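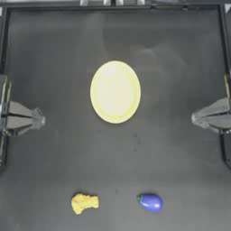 Josefien Jansen told us on her first visit that a cooking school with no certificate sounded like a hobby club with a rent bill. Fair enough. We had the same doubt when Karari opened, and we still don't hand out certificates.

Most cooking courses promise to change how you eat. We doubt it. Eight evenings won't undo years of toast for dinner, and any school that says otherwise is selling something. What we teach at Karari is plain weekday food: beans, eggs, soup, one decent bread, a roast that doesn't need watching.

Classes run October through May in the old dairy on Grostby Lane, starting at 6:30 p.m. Each group has 26 places. We have been told to double that, and we've seen what happens at schools that do – you end up watching a screen from the back of the room.

We sell no knives, pans or spice kits. Students ask which brand to buy and we tell them to sharpen what they have.

Almost 822 people have finished the basic course. We don't know how many still cook, and we don't trust surveys that claim to. Some come back for Rozīte, our baking course, which costs 50 dollars more because it runs longer and flour isn't free.

You can sit in on one class before you pay. Write to the office or stop by after 4 p.m. and ask to see the term menu.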